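Session 4: Peg hook displays for small hardware
Speaker: Lærke Damgaard, Skov

Slide 1. Scope
Talk covers hanging goods only. No shelves, no bins. Questions at the end, Vilhjálmur Ingvarsson takes the ones on fixtures.

Slide 2. Hook depth
Deep hooks hold more stock but push the front card into the aisle. In the Pistitz store we went to shorter hooks on the top tier and left the lower tiers alone. Refill interval went from 7 days to 2. Staff accepted this once the refill was moved to before opening.

Slide 3. Card color
One card color per supplier makes a column easy to find and hard to read. Scissors and padlocks on matching cards look alike from the aisle. Pause here. Ask who separates by color and who separates by use.

Slide 4. Price rail
Rail sits above the goods. Labels must line up with the hook below, one label per hook. When a hook moves, the label moves in the same visit. Erkunell checked 60 hooks in May; 2 had the wrong label, both next to a hook that had been shifted.

Slide 5. Handling
Customers take a blister pack with both hands more often than we planned for. Leave finger room at the sides of each column. Packs go back on the hook straight, hole fully over the wire. Bent cards go to the back room.

Slide 6. Neighbors
Cutting tools beside locks, cleaning tools on the other half of the tier. Simeo's planogram does the same. Leave this slide up during questions.
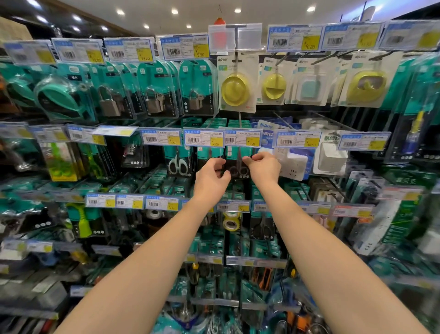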